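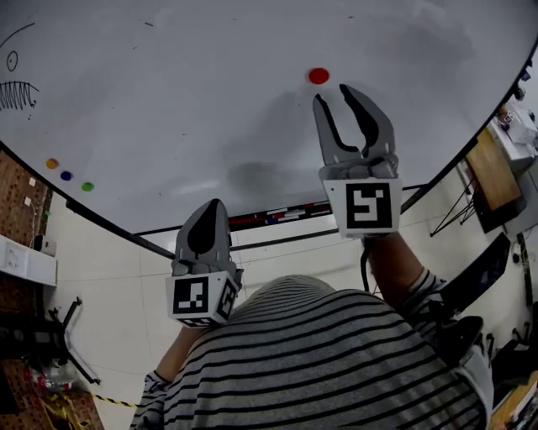 Efthymia Vasilakis
Contributing editor, robotics and workplace practice

Hand-held gripper demonstration, good practice for

Hand-held gripper demonstration is the business of teaching a robot a task by doing it yourself with a pair of grippers in your hands. You squeeze, the fingers close, the recording catches it, and later on somebody trains a robot with what you did. Good practice for it is the set of house rules that labs have built up over the years, and I've been asked to write the entry because I spent a long stretch running sessions and arguing over those rules (I lost plenty of the arguments).

Where the rules come from

General robot safety standards mostly deal with machines that move under their own power. A gripper you carry around doesn't, so a lot of people assume there's nothing to write down. Then they try to use recordings from two different rooms and find that no one agreed on what a finished task looks like! The habits in this entry come mainly from the Drullow guide, a shared document first put together at Estach and later rewritten by Mali Morris, who cut it from 81 pages to 30. I still have the long one. The short one is better.

Tags and tracking

Many hand-held grippers carry square black-and-white tags, also called fiducial markers, so that software can work out where each hand is. In the whiteboard work at the top of this entry the gripper held lower has tags on two neighboring faces of its base, and the raised one has a white square tag with a black pattern. The Drullow guide asks for these things:

Tags are flat, clean and fully stuck down before the first take.
A tag with a lifted corner gets replaced, never taped over (clear tape shines, and shine ruins the reading).
Left and right grippers keep their own tag numbers for the whole session.
Sleeves and cables stay clear of the tag faces.

That last one sounds fussy until you've sorted through 669 takes looking for the ones where a cuff slid forward. I have, one September, and I now nag people about sleeves before they've even put their coffee down.

Setting up the task

Whiteboard and magnet tasks are popular with beginners, and I'm very fond of them. A round magnet is small enough to make you aim, and you can move the start position without rebuilding anything. Write down the magnet colors you're using and which one is the target. If there's old marker drawing on the board, decide before the session whether it stays or goes, and then stick to that. Half-wiped boards are a pain, as the background changes from take to take and you can't tell later whether it mattered.

Floors get less attention than they should. The person doing the demonstration is looking at their hands, so bottles, chair legs and boxes should be outside the walking area. Busen, which trains new operators, marks the area with floor tape and checks it again after every break.

Pace and posture

Reach with the fingers open, line up, then close. Beginners tend to close early and poke. The guide suggests a slow, even speed, with the free hand kept still and in a comfortable spot. Working with both arms raised is tiring, much more so than it looks, and the Lefèvre checklist sets a rest after 9 takes of any task above chest height. I used to think that was too soft. Then I did a full afternoon at a board and couldn't lift my grocery bags.

Keeping and dropping takes

There's real disagreement on this one. Morris keeps failed grabs if the person recovers and finishes, on the grounds that robots miss too and need to see what comes next. Other groups throw out any take with a miss in it. My own view leans toward Morris, as long as the take is labeled. What everybody I've worked with agrees on is that the label goes in right after the take, by the person who did it.

See also: Fiducial marker; Teaching by demonstration; Two-finger gripper; Operator fatigue

Entry last revised November 8, 2024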